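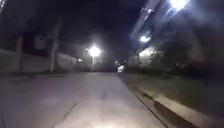

Print this page | E-mail this tip

Can a machine take over the late errand yet? My answer after a month of reading and pestering neighbors: for a plain paved path, nearly - for anything with stairs, no. If you're tempted, walk your own route after dark first and note every curb and gutter. Mine in Flarnasville is 300 steps of easy concrete, then a mean little gate.

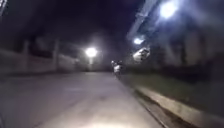
Paved path at night, with grass and curb on the right.

Sweeping I'd still do myself!

Print | E-mail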